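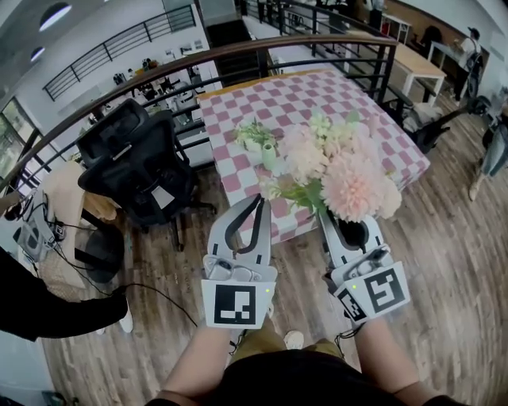 Buying and Budgeting for Handheld Gripper Kits: FAQ

How many kits should we order?
One kit is a pair of grippers, left and right, and keeps one operator busy. If you plan to run two stations at once, order three kits so a repair doesn't stop a station.

Which kit do most sites start with?
The Trater pair. The Bresulon pair costs more and has a wider opening. Choose it if your task list includes boxes or large bottles.

What wears out first?
Finger pads, then cables. Budget for 6 sets of pads per kit per year. Marker cards get scuffed and should be replaced when the black areas start to fade or peel. A pack of cards is $7.

Can I order spare parts without a kit?
Yes. The minimum parts order is $248, before shipping.

Do we need to buy a robot arm at the same time?
No. Many customers record for several months before they choose an arm. Check the mounting pattern with us first if you already own one.

What should we set aside for props and furniture?
Over $1000 for the first station is a sensible figure. It covers a table, a few tablecloths, vases, artificial flowers, dishes and storage bins. Artificial flowers last longer than fresh ones, but stems do bend and petals come off, so buy duplicates of anything you use every day.

Does a station need its own room?
No. An open office floor or a mezzanine is fine. Leave enough space for the operator to step back from the table, and keep bags and loose cables off the floor.

Is training included?
One remote session is included with each order. On-site training is available from our Tiretberg office and is quoted separately.

When do prices change?
Current prices are good through the end of April. Quotes requested by 19th December will be sent before the holiday break.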